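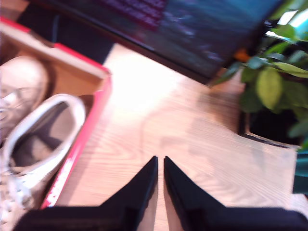 Chapter 11
Household Size and Family Structure

A household is the set of persons who share a dwelling and a common budget. A family is defined by kinship, and its members may live in more than one household. The two counts seldom agree. In the parish of Wieser, the register of 1728 lists families only - servants and lodgers were entered separately, if at all.

Section 2 sets out the standard measures of household size. Section 3 applies them to the Lolov district returns, which cover over 30 villages.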